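15 Jun 2023

Woke up cross and stayed that way until lunch. The Lordale people had promised that the new bars would settle the argument about sorting once and for all, and I have heard that sentence before. I heard it in March about the old blocks, which are now holding a window open.

The set is two kinds, red and green. The red ones are the long ones and the green ones are shorter, and according to the leaflet this is "intuitive." Maybe it is. I would have liked two lengths of each color, because as it stands you can't tell whether something has been sorted by color or by length. The answer comes out the same either way. I wrote that in an email to Zisach and got a thumbs up back, so I suppose the matter is closed for everyone but me.

Anyway, I spent the morning with the big gray bin on the table. I still don't like the bin. The sloping walls are supposed to send everything down to the middle, and when I tried it with my own hands the bars went wherever they pleased. We did 17 tries before lunch. I kept my own tally on the back of an envelope, since the official sheet has a box for "done" and no box for "done, sort of."

Spread out

The idea here was three red and three green, dropped in from low down and left as they fell. I am told this is a fair mix. I'd call it a small one. Six bars in a bin that size leaves a lot of bare floor, and I don't see what anyone learns about clutter from it. Still, even with six you get a red and a green lying right up against each other, and that is the only part of this layout I would keep.
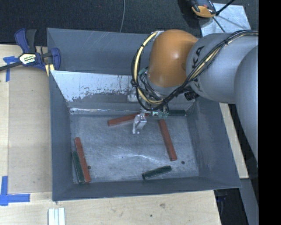

Heaped up

After lunch we moved on to the heap, which Kanaan's instructions describe as "a natural pile." I have never seen a natural pile of bars. What you get is a couple of them crossed and the others slumped against them, and then somebody nudges it until it looks the way they think a pile should look. We did 9 of these. I wrote "nudged" next to 2 of them and would have written it next to more if I had been paying closer attention at the start.

The greens bother me most. They are a dark green, and on a dull afternoon with the blind half down I have to look twice. A paler one would have cost the same, I'm fairly sure. When I asked, I was told the color had been chosen carefully, without a word on who chose it or how.

I will say one thing for the new set, grudgingly. The bars are easy to gather up at the end. The old blocks got under everything, and I was still finding them weeks later. These go back in their box in a minute, long ones first, short ones on top, and the lid closes.

Then a message from Proritz asking whether we were happy with the layout and could they go ahead and print the guide. Happy! I said I would like another day with it. I also asked again about the two lengths. No reply by the time I left.

Home late, soup, bread going stale. Tomorrow I'm taking the envelope in and copying the tally out properly, and I'm going to try the bars in the shallow tray whether it's on the plan or not.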